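Studio odds and ends, mostly for people who make objects and then have to show them somewhere

Notes from the shared studio, typed up quick before the January hanging. Add yours at the bottom of the page.

Plaster. Water first, plaster second, always. Sift it in by hand until little islands sit on top, then leave it alone for 2 minutes. Don't pour leftovers down the sink. Let them set in the bucket and flex it, comes out in one lump.

Labels. Print one, tape it up, walk away, come back. If you squint it's too small - 18 point is fine for titles. Object labels go to the right of the piece unless there's a corner in the way. Rhiannon Lougher puts hers on foam board with double-sided tape and they never curl.

Wax on bronze. Thin. Thinner than that. Old T-shirt, let it haze for 15 minutes, buff. If it goes streaky, a bit more wax on the cloth will lift the first coat.

Felt pads under anything ceramic. Cut them a hair smaller then the foot so they don't show.

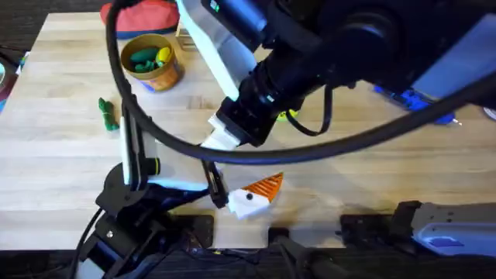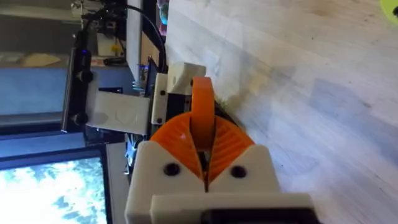
Wood tops and how not to wreck them. Mineral oil, the plain drugstore kind, wiped on with the grain and left overnight. Not olive oil, it goes rancid and the whole room smells like a salad. Sand first with 220 if there's fuzz. On a pale top with butcher-block grain like the one in the first picture, try the oil on the underside before you do the lot, pale wood yellows faster than you'd think. Coffee rings: fine sandpaper, small circles, re-oil. Ink - sand deeper or live with it.

Plinths. White emulsion scuffs if you look at it. Use eggshell, two coats, keep a jam jar of the same paint for the morning of the opening. Standard height here is 38 inches, go lower for anything people need to look down into. Sandbag in the base if it's tall and skinny.

Hanging wire. Loop it twice through the D-ring, twist back on itself, tape the sharp ends. Wyn Morgan still has the scar.

Packing. Tissue against the work, bubble wrap outside that, bubbles facing out or you get little circles in the varnish. Photograph how it came out of the box so it goes back in teh same way.

Glue on fingers: acetone, then hand cream. Glue on the work: call Seren Kemeys before you touch it.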